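Chapter 8
Practice Rooms: Choosing a Simulation Kit for Home Robots

What you will meet in this chapter
Why a simulated room is such a good place to begin
How the Traselis kit is put together
Reading a room the way a mobile robot has to
What to ask before you pay for a licence

A robot that is going to fetch a cup from a dining table has a lot to learn first, and most of it is dull. It must find the table. It must get near enough to reach without bumping a chair. Then it must do it all again from a different doorway. Doing this in a real flat takes weeks and costs a fair amount of paint, so most teams now start indoors in the other sense – inside a computer.

Traselis is one of the kits you can buy for the job, and it is a lovely one to learn on. It comes from a small firm called Dunex and has three parts: a library of furnished rooms, a physics engine that decides what happens when things touch, and a task editor called Cusel, where you write down what the robot should try to do. The edition we use in this book, released on 4 June 2020, holds 824 rooms. You won't need anything like that many! The exercises use 20 of them, and a good laptop copes with them all.

We start with a dining room, and with a task that sounds almost too easy: drive from the open floor to the blue bench, then turn back towards the table.
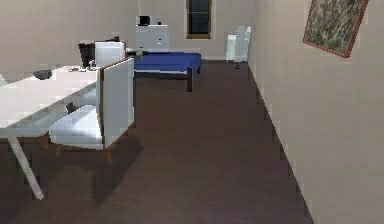
Figure 8.1 A dining room in Traselis, looking towards the blue bench and the white cabinet.

Look first at the floor on the right. A wide clear lane runs down the room beside the chairs, and a simple path planner will take it every time. The trouble begins closer to the table. The near chair stands on thin legs, and a robot whose distance sensor sweeps at one fixed height may pick up those legs and miss the seat above them. Farther along, the second chair is partly hidden by the first, so a planner that trusts a single view will be working with half the facts. You will fix both problems in Exercise 8.2, and it is great fun to watch the route change as you do.

The small bowl on the table belongs to a later task. Leave it alone for now.

How good is the kit overall? Very good on layout, in our view, and weaker on touch. Sliding and tipping are handled well, but soft things such as cushions behave as if they were solid. The rival Lâm kit does better there, though its rooms load slowly and its editor takes far more getting used to. An update to Traselis promised for October should bring softer materials. Until then, keep to hard objects in your grasping work.

8.1 Setting up your first room

Open Cusel and choose New Task. Set the robot's width to 40 centimetres and leave the other values as they are. Place the start marker on the open floor, well clear of the chairs, and put the goal marker just in front of the bench. Press Run once before you change anything, and save the route it draws. You will compare it with your own in Section 8.3.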